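Blog > Kitchen > Small jobs

Home About Archive Kitchen Garden Letters

Sorting the snack drawer

The snack drawer in our kitchen is the second one down, left of the stove. It's wide and shallow, and it has been a problem since we moved in. Everything with a wrapper goes into it. I buy things on the way home from work, my husband buys the same things on Saturday's shop without looking, and my sister-in-law Milagros Bermúdez mails us a parcel every July with whatever she liked that year.

Last week the drawer stopped closing. A bag of rice crackers had worked its way over the back and was wedged behind the runner. I got it out with a wooden spoon, and by then I had half the contents on the counter anyway, so I decided to do the whole thing.

My method is not complicated. I take everything out, wipe the drawer, check the dates, and put back only what somebody in the house will eat in the next month. The rest goes in a bag for the office, where it will be gone by ten in the morning.

The dates were the slow part. Some are printed on the crimp at the end of the packet, where you have to flatten the plastic to read them. Two bars of Trodum nougat were past it and went in the trash. The Yen sesame sticks were fine, and so was an unopened bag of Evar pretzels that I had no memory of buying. It still had the sticker on it, 79 cents, so it must have come from the discount shelf.

I also found six loose cough drops, a birthday candle, and the key to the bike lock. We had already replaced the bike lock.

For the sorting I moved over to the table. The counter is too narrow and things slide off behind the toaster. I left the white knit cloth on. It has raised diamonds and triangles all over it and crumbs get down into the pattern, but it shakes out well enough on the back steps. I used a pink box for the small things. It's a sturdy box with an open top, and I've kept it for years without having a proper use for it.

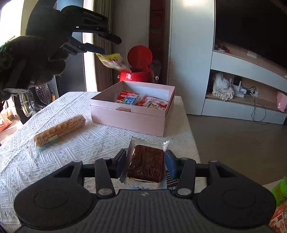
On the table: the dark brown square one, the long ridged one, and the pink box behind.

The long ones don't fit in the box standing up, so they lie flat along the front of the drawer now. Small square packets go in the box, and the box goes at the back on the right. Bags of crackers have moved to the cupboard over the fridge, where they should have been from the start.

Raffaele Fontana, who lives upstairs, told me he uses the plastic dividers from Stesitz for his. I looked at them and they come in a set of eight, which is more than I need. I'll see how the box does first.

The drawer closes. I wrote the month on a piece of masking tape and stuck it inside the front edge, so I'll know when I last went through it. The bag for the office is by the door with my umbrella.

Contact | Copyright, all posts and photos | Back to top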